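ホンドルスカ作業台 記録写真ページ
食材と容器の仕分け 2023年12月4日

乾物と小物を容器ごとに仕分ける作業の記録。場所はホンドルスカの共用台所、作業台は木製天板。整理手順の見直しに合わせて掲載する。容器の寸法と在庫の一覧は別ページ「ウデダ棚割表」を参照のこと。

1 天板上の配置

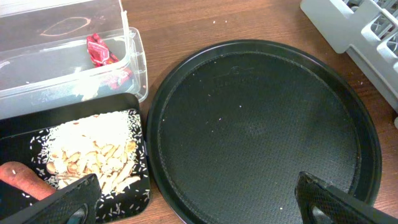 黒トレーに生の長粒米、その上にスライスアーモンド。左端ににんじん。奥の透明容器には赤い飴の包み紙、蓋は容器に斜めに重なった状態。

2 米とアーモンドの分離

米とスライスアーモンドは同じトレーに載せた場合、粒の大きさと形の差を利用して分ける。手順は次のとおり。

アーモンドの山を上から浅くすくい、別皿に移す。
残った薄片はトレーを軽く傾け、米の表面に浮かせてから拾う。
最後に目の粗いふるいを通す。ふるいの目は5ミリを標準とする。

割れて細かくなったアーモンドはふるいを通過する。この分は手で除く。トレー縁の米は薄く散りやすいので、先に中央へ寄せておく。黒のつや消しトレーは白い粒の見落としが少なく、選別用として継続使用とする。

3 透明容器の扱い

長方形、角丸、縁が一段高い型。菓子類の一時置きに使用する。包み紙は容器に残さず廃棄し、底に米粒などが付いている場合は乾いた布で拭き取る。水洗いは週に一度。蓋の曇りと指の跡は中性洗剤で落とす。研磨剤入りのスポンジは使用不可。傷が増えると中身の確認がしにくくなる。

蓋は閉めるか、容器の横に伏せて置く。重ね置きは滑落の原因になるため、作業終了時に必ず直す。

4 根菜の置き場所

にんじんは乾物と別にする。表面に水分が残っていると米が付着し、そのまま保管した米は固まりやすい。移動先は下段の野菜かご。付いた米粒は払い落とし、保管用の米には戻さない。

5 計量と保管

選別後の米は秤で計量し、密閉瓶に入れる。今回の計量値は496グラム。瓶は棚の上から二段目、ラベルを手前に向ける。アーモンドは遮光袋に移し、空気を抜いて冷蔵とする。開封後の使用期限は4月まで。

ラベルの記載項目は品名、計量値、詰めた日、担当者名。油性ペンを使い、瓶の蓋には書かない。蓋は瓶同士で入れ替わることがある。

6 天板の清掃

木目に沿って乾拭きし、隙間に入った粒は刷毛で出す。濡れた布を使った後は、物を置く前に乾かす。仕上げ油の塗布は年4回。使用する油はウデダ棚割表の備考欄に記載がある。

記録・本文 イェウヘン・ホロウコ
計量・棚割 イリヤ・パシチニク

棚割表の誤記はリスタウ倉庫の連絡帳へ記入のこと。
関連ページ
ウデダ棚割表
アントニュク式ラベルの書き方
リスタウ倉庫 乾物在庫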